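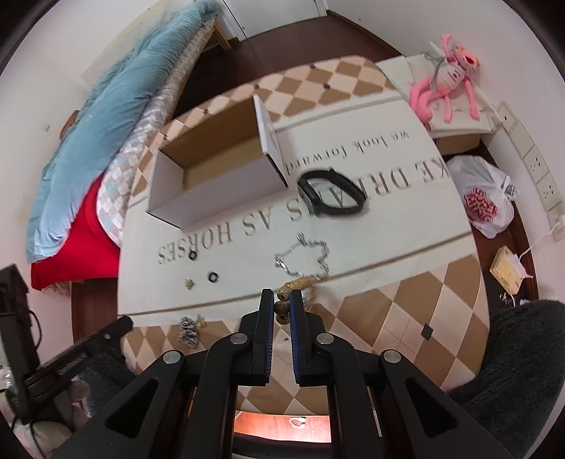
工单 Noltow 支持台 / 手持夹爪采集 / 规范类
标题:细链类物品整段被判不合格,求明确标准
状态:处理中,后转已解决(带保留意见)
优先级:提交人选了“紧急”,支持台改为“普通”

提交人:
首饰收纳任务,按《Mustier 操作规范》第二章做的:单手持夹爪,逐件拿起,放进桌上的盒子。戒指没问题,手环没问题。项链全军覆没,质检退回理由统一是“夹取对象不明确”。我夹的是项链一头的豹纹色小物件,链子自然跟着走。请问对象哪里不明确?它就在两根手指中间。

支持台:
收到。请先确认三件事:夹爪固件版本、指垫是否清洁、开工前有没有做开合校准。

提交人:
固件最新。指垫擦过。校准做了两遍,第二遍是因为第一遍做完忘了保存。这三件事和“对象不明确”有什么关系?

支持台:
没有关系,是工单模板要求必问的。现在进入正题。
规范第二章原文:“每次夹取应针对一个独立物品,夹取点应位于该物品主体。”项链带一个坠状小件时,主体是链子还是小件,原文没写。质检那边的理解是链子,您的理解是小件,两边都能从原文里找到支持,因为原文什么都没说。

提交人:
那夹链子行不行?我试过。链子摊在印着字的桌布上,夹爪合到底,链子从指垫边上溜走,连溜几回。规范第四章又说同一物品连续失败超过2次要放弃并标记。按这个走,项链永远进不了盒子,标记倒是能攒一大堆。

支持台:
理解。已转规范组。回复之前建议先做其他物品。

提交人:
其他物品做完了。桌上剩下的全是链子。

支持台(次日补录):
规范组回复如下,略去寒暄:
一、链状物带有可夹持的附件时,允许夹附件,附件视为主体。
二、提起后应等链子基本垂直、不再明显摆动,再横向移动。
三、放置时先让链尾落进盒子,夹爪随后下降,到附件低于盒沿再松开。禁止从高处撒手,有人管这叫“投放”,质检管这叫“扔”。
四、链子若与另一件物品缠在一起,先分开,分开的过程单独算一段。

提交人:
第二条,“基本垂直”是几度?“明显摆动”是多明显?上次就是栽在形容词上的。

支持台:
规范组说以肉眼判断为准。我们追问了谁的肉眼,对方说质检的。

提交人:
好吧。另外第四条有漏洞。桌子左下角那团银色链节本来就是一团,它算一件还是几件?旁边还有小金件,挨着放的,不知道算不算一套。

支持台:
好问题。查了 Schnyder 那边的旧版分类表,写的是“成团链状物按一件计,除非能目视区分”。能目视区分是什么意思,表里引用了附录,附录是空白页。建议按一件处理,备注里写“成团”。挨着放的小件单独夹,不算一套。

提交人:
照新规则重做了一轮,上传43段,退回里没有再出现“对象不明确”。现在的退回理由变成了“放置区域内有非任务物品”。盒盖算非任务物品吗?它就立在盒子右边,是盒子自己的盖子。

支持台:
盒盖不算。请附上质检编号,我们去申诉。
顺便提醒:规范第一章要求开工前清理工作面,“工作面”指夹爪可达的桌面,不含床、椅子和墙边的地面。有些质检员会把后面椅子上的毛绒玩具也写进退回理由,那条不成立,遇到可以直接申诉,引用第一章即可。但搭在玩具上的链子如果列入任务清单,就得去夹,同样适用上面第二条。

提交人:
申诉通过了,大约花了50分钟,比我收完一轮首饰还久。

支持台:
恭喜,这在本季度算快的。

处理结论:
原因归类为“规范表述不足”,非设备故障,非操作失误。设备侧无改动。
临时口径已写入 Purau 知识库,条目名“细链、带附件链状物的夹取与放置”,下一版规范合入前以该条目为准。已退回的旧数据不补判,提交人如有异议可另开工单。

给其他采集员的操作摘要:
开工前按清单核对物品,链子逐条摊开再开始录,已经成团的在备注注明。
夹附件时对准中段,手指先张开到略宽于附件,慢合。
附件太小夹不住,换夹链扣,仍失败按第四章标记放弃,不要用另一只手帮忙。用手帮忙的一律作废,包括“只碰了一下”。
夹爪移动途中链子拖过桌面上别的物品,整段重录。

提交人(最后一条):
可以关了。保留意见:仍希望“基本垂直”能给个数。

支持台:
已记录,已转规范组。工单关闭。满意度调查稍后发送,请勿在调查里继续讨论角度。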